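Ein Jahr mit weniger Vorräten

14. Januar 2025

Im Oktober habe ich angefangen, unseren Vorratsschrank leer zu essen. Der Anlass war banal: Ich wollte Linsen kaufen, stand im Laden und wusste nicht, ob noch welche da sind. Zu Hause lagen dann vier Packungen im Schrank, eine davon seit zwei Jahren abgelaufen. 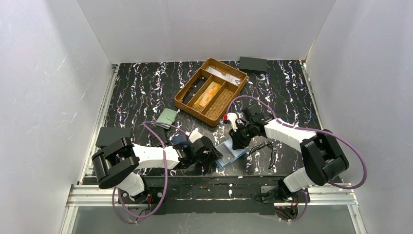

Ich koche fast jeden Tag und hielt mich für jemanden, der den Überblick hat. Beim Ausräumen kamen aber Dinge zum Vorschein, an deren Kauf ich mich nicht erinnern konnte. Kichererbsenmehl, drei angebrochene Tüten Grieß, Agar-Agar, eine Dose Kastanienpüree. Die Dose hatte ich vermutlich für ein Dessert gekauft, das es dann nie gab.

Ich habe mir danach zwei Regeln gegeben. Erstens: Trockenware wird erst nachgekauft, wenn die letzte Packung offen ist. Zweitens: Jede Woche gibt es mindestens ein Essen, für das nur Frisches dazukommt und der Rest aus dem Schrank stammt. Eine Liste mit Mengen führe ich nicht. Das habe ich früher einmal versucht und nach zwei Wochen aufgegeben.

Die ersten Wochen waren einfach. Linsen gehen immer, bei uns meistens als Suppe mit Karotten, Sellerie und einem Schuss Essig am Schluss. Auch Nudeln sind schnell weg, wenn man die Reste verschiedener Sorten zusammen kocht und sie nacheinander nach Garzeit ins Wasser gibt. Mein Mann fand das am Anfang merkwürdig und isst es inzwischen kommentarlos.

Schwieriger war das Kichererbsenmehl. Mayuree Inthanon, mit der ich früher im Büro gesessen habe, hat mir geraten, daraus Farinata zu machen, also den flachen Fladen aus Ligurien. Man rührt das Mehl mit Wasser, Salz und Öl an, lässt den Teig ein paar Stunden stehen und backt ihn sehr heiß. Beim ersten Mal ist er mir am Blech kleben geblieben. Beim zweiten Mal habe ich das Blech vorher im Ofen erhitzt und deutlich mehr Öl genommen, dann ging es. Mit Rosmarin und viel Pfeffer ist das ein gutes Abendessen. Ich habe das Mehl inzwischen sogar nachgekauft, was streng genommen dem Vorhaben widerspricht, aber nach Regel eins in Ordnung ist.

Der Grieß ist als Grießbrei und als Nockerl in der Brühe gelandet. Für die Nockerl nehme ich ein Ei, die doppelte Menge Grieß wie Butter und etwas Muskat. Sie müssen nach dem Kochen noch zugedeckt ziehen, sonst bleiben sie innen hart. Das Rezept stammt von meiner Schwiegermutter, die es nach Gefühl macht und bei Nachfragen ungeduldig wird.

Was ich nicht geschafft habe: das Agar-Agar. Es steht noch da. Das Kastanienpüree habe ich mit Quark verrührt, das war sehr süß und ziemlich schwer, und die Hälfte der Schüssel stand am nächsten Tag noch im Kühlschrank.

Bei den Gewürzen war ich strenger. Alles, was nach nichts mehr roch, kam weg, insgesamt 13 Gläser. Darunter war leider auch der gute Paprika, den mir Florian Auer einmal mitgebracht hatte. Ich hatte ihn über dem Herd stehen, wo es warm und hell ist, und das war der falsche Platz. Die Gewürze stehen jetzt in der Schublade neben dem Herd, liegend, mit dem Etikett nach oben. Ich kaufe nur noch kleine Mengen, Kreuzkümmel und Koriander als ganze Samen, und zerstoße sie, wenn ich sie brauche.

Gespart haben wir auch etwas, obwohl es darum nicht in erster Linie ging. Ich habe die Ausgaben für Lebensmittel im letzten Quartal mit denen aus dem Vorjahr verglichen, so gut das mit Kontoauszügen geht. Es waren etwa 583 Euro weniger. Ein Teil davon liegt sicher daran, dass wir an Weihnachten eingeladen waren und kaum selbst gekocht haben. Wie viel genau, kann ich nicht sagen.

Verändert hat sich vor allem das Einkaufen. Ich gehe jetzt öfter und kaufe weniger auf einmal. Das passt nur, weil der Laden auf meinem Heimweg liegt, mit dem Auto würde ich das nicht machen wollen. An Angeboten gehe ich meistens vorbei. Bei Olivenöl und Kaffee bleibe ich schwach, da stehen weiterhin je zwei Packungen im Schrank, und das soll auch so bleiben.

Caroline Mollel hat mich in einer Mail gefragt, ob es nicht leichtsinnig sei, so wenig im Haus zu haben, falls einmal etwas passiert. Die Frage ist berechtigt. Ganz leer ist der Schrank auch nicht. Reis, Haferflocken, Dosentomaten, Bohnen und Wasser für ein paar Tage sind immer da, und diesen Teil fülle ich sofort auf, wenn etwas fehlt. Er steht ganz unten und getrennt vom Rest, damit ich ihn nicht mit dem verwechsle, was weg soll.

Als Nächstes ist das Gefrierfach dran. Dort liegen mehrere Beutel ohne Beschriftung, bei denen ich auf Gemüsebrühe oder Apfelmus tippe. Ich werde sie einen nach dem anderen auftauen und das Essen danach richten. Wer eine Idee für Agar-Agar hat, die nicht auf Tortenguss hinausläuft, kann mir gern schreiben.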